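Movville Weekly Pill Organiser, 4 rows

Product code 924. In stock. Usually posted the next working day.

The Movville is a plain seven-day tablet organiser with four compartments for each day: morning, noon, evening and bedtime. Each day lifts out of the tray, so you can take Tuesday with you and leave the rest at home. The lids are marked with the day in raised letters as well as print.

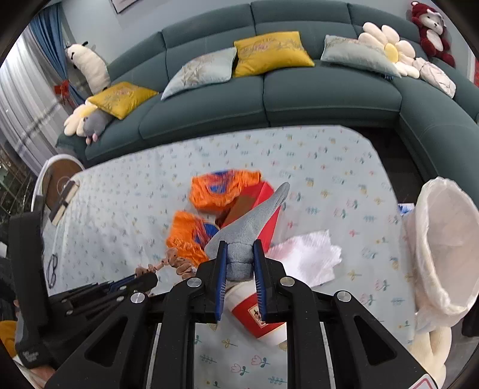

Kirsten Lavoie wrote to us that the lids were stiff for the first week and then eased, and that her larger calcium tablets went in two to a compartment. If you have weak grip, look at the Sutanto push-button model (code 937) instead.

Cleaning: take the day strips out of the tray and wash them by hand in warm soapy water. Dry fully before refilling. Not suitable for dishwashers.

Please note that some medicines must stay in their original packaging. This includes tablets that are sensitive to moisture or light and anything that dissolves under the tongue. Ask your pharmacist before you move them. The lids are not child-resistant, so store the organiser out of reach.

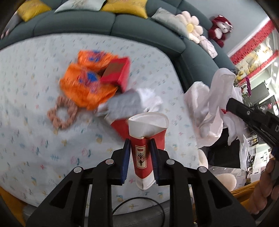
Does the old Rallunano tray fit the new strips? I have two of the trays and would sooner not buy another. Posted by Aldo Pellegrini

Reply from the shop: No, the Rallunano strips were slightly wider. Spare trays for the Movville are sold separately under code 123.

Supplied with: tray, seven day strips, blank label sheet.
Returns: unused items only, in the sealed bag.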